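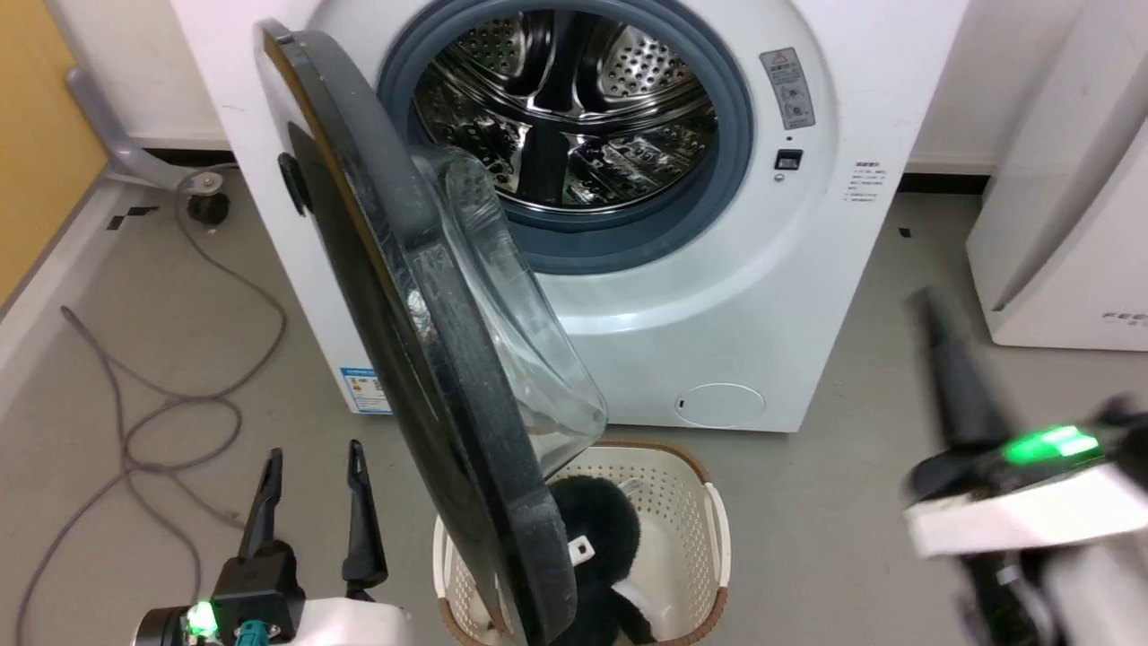

Notitton: laundry room notes and pictures

Hi, and thanks for downloading Notitton! It's a small set of pictures and text notes about doing laundry in a front-loader, put together by me (Timo Buschmann) with a lot of help from Mattes Rathjen, who did most of the labeling and argued with me over nearly every word of it. Version 1 went up on Saturday, November 21, 2020.

What you get

There are 300 pictures in the folder, and 221 of them have a written note to go with them. The rest are there because I ran out of evenings. Notes are plain text, one per picture, same name as the picture, so you can open them in anything.

I wanted the ordinary parts of wash day: the basket on the floor, the open door, the one dark fluffy thing you don't want anywhere near your white shirts. If you're after folded towels in nice light, try Rallis (Mattes's older set, much prettier than mine).

How the notes are written

Each note starts with the state of the door (open, closed, ajar), then the drum, then the basket. We fought about "ajar" for a week. In the end it means any gap you could get a hand through but not a basket. If the notes say "drum visible", you can see metal. It doesn't mean the drum is empty, so please don't use it that way!

A basket with even one sock in it counts as "basket in use". Tags and care labels are noted if you can spot them, but we didn't try to read them all. Mattes tried on 65 of them and then went to bed.
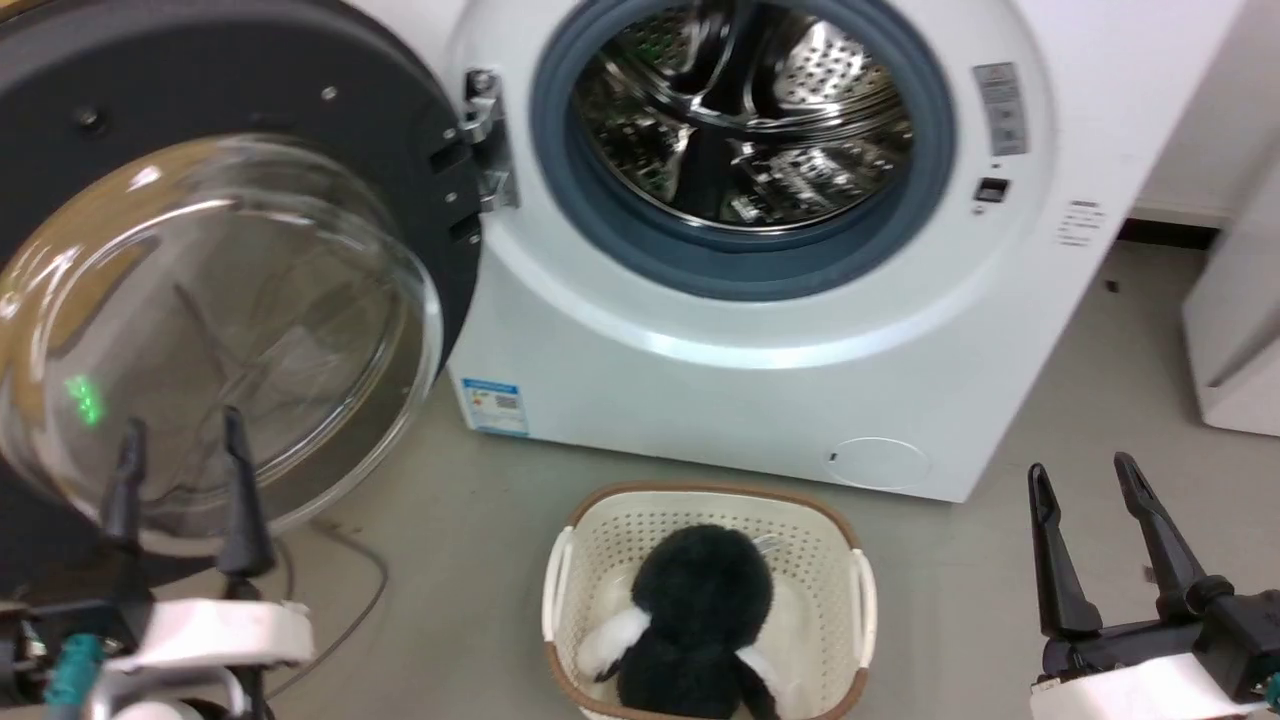 Parts and what we call them

Door: the whole swinging piece, dark ring and glass together. My first batch had "window" for the glass, and you may still find a few of those. Sorry.

Gasket: the rubber ring at the mouth of the drum. Blue-gray in the notes, even where it looks almost navy.

Lifters: the raised paddles inside the drum. I called them fins until March.

Filter cover: the round one low on the front. Easy to miss, white on white, so check twice before you mark it absent.

Stickers: energy label, warning label and the small print on the side each get their own line.

Known problems

42 notes use the old word list from Fisetti, our first try at this. They're in the subfolder called old_words. The convert script in Temard fixes most of them but trips over "lid", so do those by hand.

If you find a mistake, send me the file name and what you'd change. I usually get to it on weekends.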